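Wiping down, and the cloths that do it

I have been meaning to write about cleaning cloths since last May, which tells you what kind of winter it has been. My sister says a person can wipe a table with anything. She's right, I suppose, but I have opinions – mostly on color – and a dark tabletop shows every streak you leave on it, so you get picky.

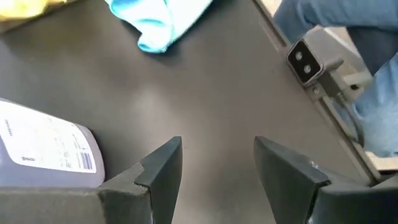 Przemysław Wilczyńska
19th February

I keep to blue and yellow. Blue is for the first pass with the spray, yellow is for buffing afterward, and if I mix them up I have to start over (I have mixed them up plenty). My first set came from a little shop in Grekden, 33 cloths in a bundle, and I still have most of them.

The spray bottle matters more than I used to think. I like a trigger that doesn't fight me, and I like a label on the front.

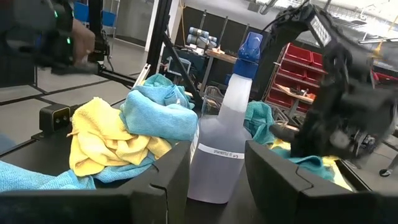 Two squirts is enough for a table, by the way. My aunt in Banen uses nearer a dozen and then wonders why she's still rubbing at lunchtime. Spray the cloth if the surface is fussy, fold it in quarters, and turn to a clean side when it starts to drag. 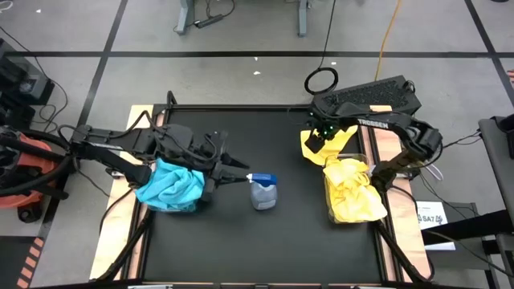
Where the cloths go afterward

I gave up folding them years ago. Clear plastic bins suit me much better – I can see the colors through the sides, and a heap of microfiber doesn't mind being a heap.
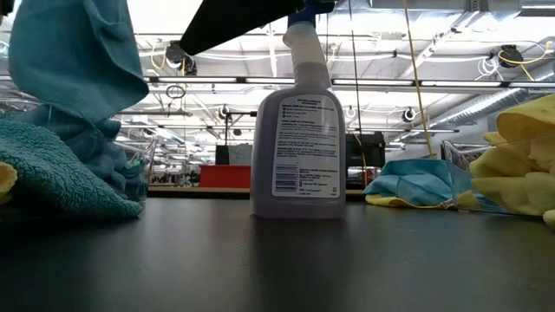 Washing is simple enough: warm water, no fabric softener, and keep them well away from bath towels or they come out covered in lint. I hang mine over the rail by the back door and they're dry by supper. Next I want to try the lavender soap my neighbor brought home from Weldu, if she'll part with a little of it.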